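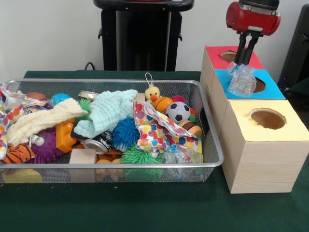 The sorting cell at Brenport, with a plastic bag over the blue box.

Sorting arm back at work after finger swap

19 Sep 2023

I stopped by the Zatance workshop in Brenport this week, and the sorting cell is up and running again! It had been down for 2 days with worn finger pads, and I'd missed the sound of it.

The pads are the part that wears fastest (clear plastic bags are slippery, so the grip gets set a bit tighter for them). The crew pulled both black fingers, cleaned the mounts, put on new pads from Mbeki and then ran the zero check two times. After that came the slow bit, teaching the arm where the holes are in the red, blue and yellow boxes. They sit at different heights, so each one gets its own drop point, and if somebody bumps the table you get to do it all over again.

Then they filled the wire basket back up with the usual mix, spiky balls, cloths, a soda can, a toy hamburger, and let it go. The plan is over 100 picks before anyone signs the log, and the pads get looked at every 26 hours of running time from now on.

A second cell is going in at Vumstead in December, with the same fingers and the same boxes. I've already asked if I can come watch them bolt it down.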